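Mon 10 December

Cell 2, the Harries arm. Mostly cable day, with a bit of gripper and a bit of swearing at tablecloths.

Came in to find a note from Senyo stuck to the pendant: "J5 stops by itself, see log." So I saw log. The arm had quit six times overnight with the same following-error fault, always on the wrist, and always on the move where it comes back from the far side of the table and tips the gripper down. It never did it on the way out. That smelled like something pulling on it – when it's a bad motor it doesn't usually care which way you're going.

Took the power off, released the wrist brake and turned it by hand. Smooth, smooth, smooth, and then a little springy feeling near the end of travel. Yayra came over and held the cable bundle up for me while I turned it again and the springy feeling went away! So there's our fault. When we re-dressed the bundle in October we put one tie too close to the elbow, and there just isn't enough slack left below it when the wrist rolls all the way round (my tie, by the way, I remember being pleased with how tidy it looked).

What I did:

- Cut the tie just below the elbow and left that stretch free.
- Made the service loop bigger and tied it loosely, so you can still slide the bundle through with a finger.
- Checked the gripper lead for flat spots. The jacket is shiny in one place but not cut. Marked it with a paint pen.
- Ran the wrist end to end at 5 percent speed with my hand near the stop, then at half, then at normal.

Peak torque on that joint is now well under the limit in both directions. I've left the trace in the Drudden folder under today's date.

While everything was off I did the gripper too. It had 2,000 cycles on the counter past when Žofie wanted it looked at, oops. The fingers were a hair out of parallel, which you can only tell by closing them on a feeler gauge and seeing which end grabs first. Loosened the left finger, closed on the gauge block, snugged it back up. Wiped the slides, one small dab of grease each side, then opened and closed it until the extra squeezed out and wiped that off too. Please don't use the spray stuff in the Moltix cabinet on it, it eats the finger pads.

Re-zeroed the arm after that, since I'd had the brake off. Joint marks lined up the first time, which never happens to me. Then the usual touch-off above the cloth with the two blocks and the bulb on the table, slow speed, thumb on the stop. 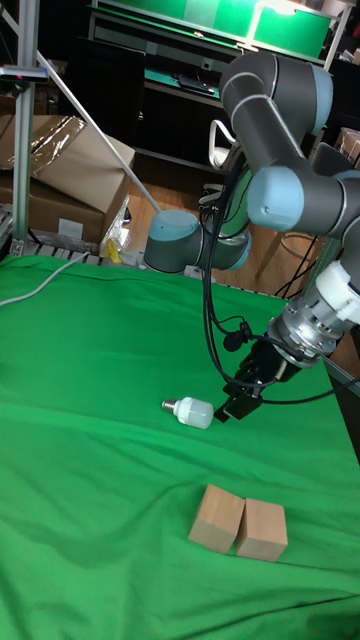

**How often should the finger alignment get checked?**

Every 800 cycles, and again any time the gripper has been off the wrist or has bumped something hard enough to trip the arm. It takes five minutes with the gauge block, so do it at the end of a shift when you're waiting for the log to copy anyway.

Left to do:

- The green cloth. It creeps toward the front over a day and the folds throw off the table height by enough to matter for anything thin. Kwabena thinks clamps along the edges, I think we should just pull it tight and staple it to a board. We argued about it over lunch and got nowhere.
- Order a new gripper lead. The marked one is fine for now, but I don't want to find out on a Friday night that it isn't. Žofie has the Volau part number in her list.
- Change the counter warning so it pops up on the pendant. At the moment it only goes in the log and, well, see above.
- Somebody tell Abena the cell is free again, she's been waiting since breakfast with her small-parts program.

Senyo is running the overnight loop again tonight, same program and same speed as last night, so we can compare like with like. If the wrist faults again, don't just clear it and restart – leave it where it stopped and come find me, I want to feel where the cable is sitting.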